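Sunday, January 19, 2020
Stistton workshop, back bench. Present: me, Omid until lunch, Ditte for the afternoon.

Gripper rebuild, continued from the November notes. Went back to the old finger mounts. The printed ones from Vigfúsdóttir flexed too much at the root and the tips crossed under load. Old mounts are heavier but they close square. Drilled the two lower holes out by hand and had to file one of them, so the left finger sits a hair proud. Shimmed it with a piece of feeler stock. Ditte wants a proper spacer turned before we lock it down with thread compound and I agree, but it will do for testing.

Wrist camera bracket is back on. The screws supplied are too short by a thread or so. Used the ones from the Plusoden kit. If anyone is looking for those, they are in the arm.

Redid the zero position for the fingers after the swap. The closing offset in the config is now 125, was 300 with the printed mounts. Do not copy the old config over this one again – that is what cost us last Sunday. I have renamed the old file and put my initials on it.

Cable: the strain relief at the elbow pulls when the wrist rolls past the halfway point going left. Gave it more slack and let it run in a loose curve behind the gripper. Not pretty. Þórey has some spiral wrap at Gescombe and will bring it over. Until then keep the roll limited in software, the setting is on the second page of the panel.

Stacking. Used the mixed wooden blocks and the yellow one, biggest at the bottom. Driving by hand from the pad, no script. Speed at 2 on the dial. At 3 the arm still overshoots on the way down and you feel it through the bench. Approach from the side at a slant works better than straight down with the small cube, the jaw has more edge to hold and the housing stays out of the way of my view.

Light is a nuisance in the afternoon. It comes in from the right and the wrist camera washes out on that side. Omid tried lowering the exposure and then the left half went too dark to be any use. A blind would fix it. Asked Birsen if we can screw into the window frame, waiting to hear.

Backlash in the shoulder is unchanged. Did not open it up today.

To do
– turn spacer for left finger (Ditte)
– longer bracket screws, order a bag
– spiral wrap, redo the elbow strain relief
– blind or a bit of card for the window
– wipe the bench before the next camera run, specks show up on the white
– write down the pad button mapping, Ívar asked twice

Pictures from the bench:

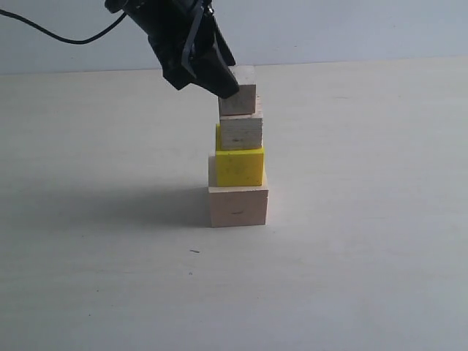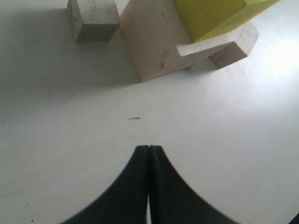
First: side view, jaw at the small cube on top, yellow block third down. Second: wrist camera, fingers closed, glare on the right.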